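Sewing tips from the back table: practicing stitches on a pad

Posted in Workshop, Hillasville

A practice pad is the cheapest teacher you'll ever own, and the only one that won't sigh at you. I bought mine after ruining a perfectly good cushion, then bought another when the first looked like a road map of Pomare.

Cut short lines to begin with, and keep them apart. Everyone crowds the first corner and then wonders why the stitches pull out sideways.

Go in straight, come out straight. If the needle leaves at a slant, the edges will sit like badly stacked plates.

Use dark thread on a pale pad. It's unkind, but you'll see every wobble.

Snug is enough. Noeline Tipoki pulls hers until the pad puckers and calls it "secure." I call it upholstery.

Do five stitches, stop, look, and take out the worst one. On a bad Saturday this means taking out all five. Tails should be long enough to grab and short enough that the cat loses interest.

Store the pad flat, away from the radiator and anything with a felt tip in it. A light dusting of cornstarch helps if yours gets tacky. When the cuts start running into each other, turn it over and see whether the back has any life left. Mine usually gives me until July.
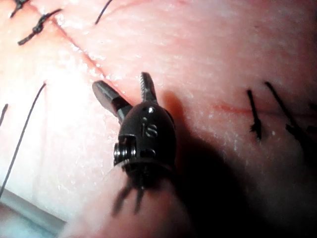 Reading time: 5 min

Toothed jaws hold well and chew well, so think about what you're gripping. A serrated edge is fine on a needle. On thread it leaves a weak spot, and the thread will wait until the last knot to mention it. Save a smooth pair for that.

Open the jaws before you reach the pad, and keep the tips where you can see them. Stabbing about with them shut adds holes you'll have to pretend were intentional.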